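3.2 Getting the horses settled before we measured anything

I'll admit I was nervous about this part. Hinata Aoki and I had 53 horses on the list at Firnside, and two of them dropped out before the first session (one was sold, one had a foot abscess), so we never got the full group we'd planned for. Each horse stood in its own stall for 50 minutes after work with no boots, no wraps and no hosing. Then I ran my hand down both front tendons, and Hinata took the skin readings at the same two clipped spots, always left leg first.

We tried poultice under a wrap in the pilot and I hated it. The wraps slipped, the younger horses chewed them, and our readings were all over the place! So for the main trial we left the legs bare and asked the grooms at both yards, Firnside and Prenham, to skip liniment the night before. Most of them did. Where someone forgot, we kept the horse in but marked the reading, and those marked readings are left out of Table 4.

Mitsuko Hirano checked the leg scores without knowing which horses had been treated. She and I disagreed more than I expected on mild filling around the fetlock, and I come back to that in Section 5.
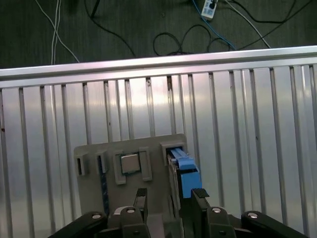
Figure 2. Ribbed aluminum panel and rail, with cables and a power strip on the floor.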